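Zarnedbridge Repair Library - Evening Bench Technician (part-time)

The Library invites applications for one bench technician, Tuesday evenings, from September. The post pays 420 per month. Applicants should have repaired desktop computers before; no degree is required.

Duties include intake, testing and written records. The successful candidate will report to Delali Baidoo.

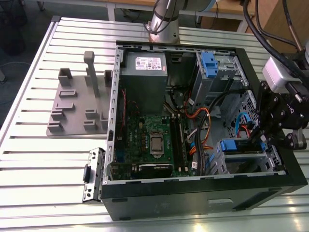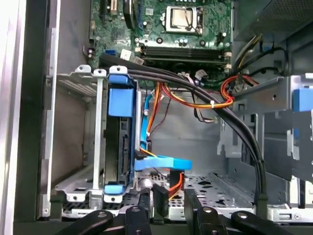
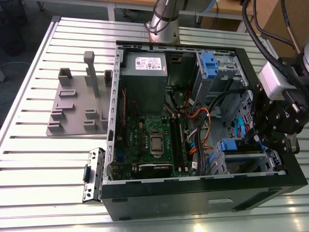 Applications should be sent to Kwabena Opoku at the Leite Street office and should include a one-page letter and two references. Shortlisted applicants will complete a 85-minute practical exercise on an open desktop tower - candidates must be able to name the processor socket and memory slots and explain how each is released. Tools are provided.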